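To: the bag makers list
Date: 21/10/2025
Subject: Re: Boxy pouch with the window lid – zip and ring pull

Hello all,

Catching up after a week away, sorry. Somebody asked:

> I've had the Dorwood boxy pouch pattern since April and I'm stuck on
> the lid. Does the piping go on before the shaped cut-out piece or
> after? And is the zip really meant to run just under the rim? Mine
> puckers at every corner and I've unpicked it twice. Also, do the big
> ring pulls get in the way? I was going to order some from Fladska but
> the postage is dear.

Right, I can help with a bit of this, as I've had a cream one on the table and gave it a proper going over. Zip first. Yes, it goes just below the piping, and I think it looks much nicer there than halfway down the side (my first pouch had it halfway down and it looked like a lunchbox).

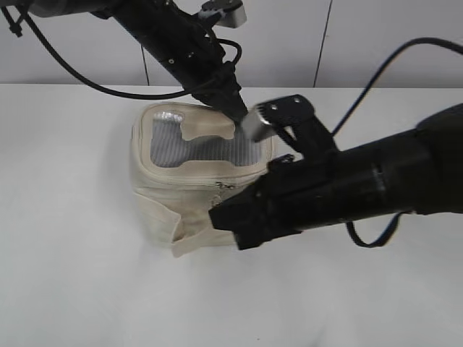 Cream pouch, zip along the front just under the piped rim.

For the order: shaped piece on to the lid panel first, then piping, then zip. I tack the whole lot by hand before it goes anywhere near the machine. It's dull, but so is unpicking! For the puckers, snip the piping tape at the corners, more snips than you think you need, and stop with the needle down every few stitches. I also lengthen the stitch a touch going round the bends.

Now the pull. I was in two minds about a ring, to be fair. They do flop about, and on a small purse I wouldn't bother. On a boxy thing like this one, though, I like having something to hook a finger through, and you can find it without looking.

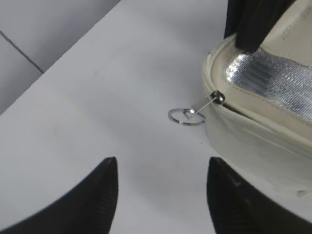

Villanueva rings are cheaper than the Fladska ones and come in packs of 50, one member wrote to me off list, adding that the smaller packs of 40 had gone up again and weren't worth it. The same person said to close the joins with two pairs of pliers, twisting sideways, or they never meet up properly again. I'd second that – I've ruined a few by pulling them straight open.

Cutting out next, as somebody always asks. I like a clear, pale table for it, so any stray threads and pins show up. The lid wants to be cut in a single layer, never on the fold, or the two long sides come out different. 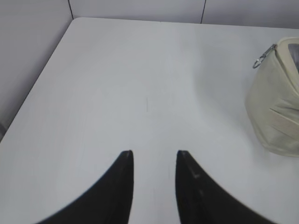

Plain white top, good for laying out pale fabric.

Oh, and the wavy edge on the cut-out. If you're doing it in anything thick, don't try to turn it under. I draw the curves on the back with a pencil, cut slowly with small scissors and stitch close to the edge. Silver underneath is lovely with cream, and it hides a wobble or two because it's the shine you notice.

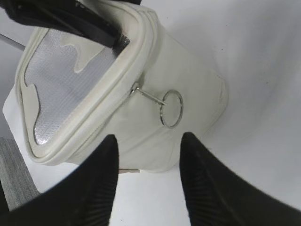 I've roughly 36 inches of cream piping left over if the person who asked would like it, just the price of a stamp. I'll be at the Povville meet-up as usual and can bring the pattern pieces with my scribbles on. Has anyone tried the larger size yet? I keep wondering if the sides would need stiffening.

Cheers, and good luck with those corners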